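21 September 2019

Coating trial, batch 4. Primer is the Kivex gray, mixed this morning and left to stand 12 minutes before use. Two coats on the Farmont panels, one on the offcuts. The second coat sagged a little near the top edge – gun too close, my fault.

Scratch test on the August panels: the ones degreased with Rason held up, the wiped-only ones lifted at the corners. Sanded those back with 400 grit and will redo them.

Oven is reading around 3 degrees low again. Kalinowski thermometer is back in the drawer under the bench. Please keep it there. Still to order: masking tape, filters for the booth.
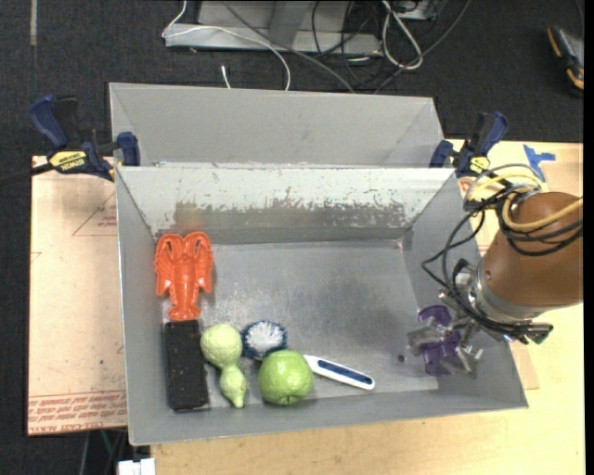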